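Bornholm Tabletops: read me first

Welcome, and thank you for stopping by. Bornholm is a small collection of pictures of wooden tabletops, put together for people who care about grain: furniture makers, restorers, folks who paint faux wood for a living, and anyone who has ever lost ten minutes at breakfast following a line across the table with one finger (I certainly have!).

What's in it
There are 1,440 pictures in this release, drawn from a first pile of some 3,000. Most of what I left out was blurry, or so close to its neighbor that keeping both seemed silly. The tables are in 11 folders, named after the places where I found them, so you'll meet Monura and Khamphan early on. Khamphan is the biggest folder, with 185 pictures, and I'm fond of it.

How the notes work
Every picture has a line in notes.txt with the file name, the overall tone (pale, medium or dark), the general run of the grain, and a free comment. I write "knot-like" wherever the grain closes into rings or ovals, even when I can't say for sure that a branch was ever there. Species is left blank unless the owner told me. I know that will disappoint some of you, but pale wood is awfully hard to name from its surface alone, and I'd sooner leave a gap than send you off to the lumber yard with the wrong word.

About color
Please be a little careful here. The light came from whatever window or lamp the room had, and one tabletop can go from creamy to amber between its two ends. If you're matching a stain, use the pictures for pattern and get a real sample for the color.

Changes
April 19, 2026: the Onico folder is added, and the tone words are now the same in every folder. In the March version I had "light", "pale" and "blond" all meaning one thing, which was my own doing.

Using it
Take what you like for study, teaching or your own shop. If you spot a wrong note, write and tell me, and please give the file name so I can find the table again.

Pale, long diagonal grain, knot-like ovals at upper left:
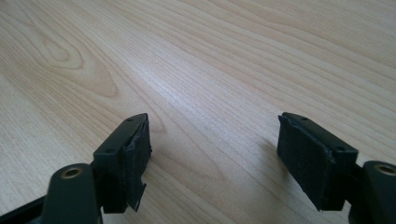

Aníbal Arruda wrote back to ask whether "knot-like" could be split in two, one word for closed rings and another for grain that only bends around something, as he sorts his own veneer that way and would gladly go through the Monura notes to mark them.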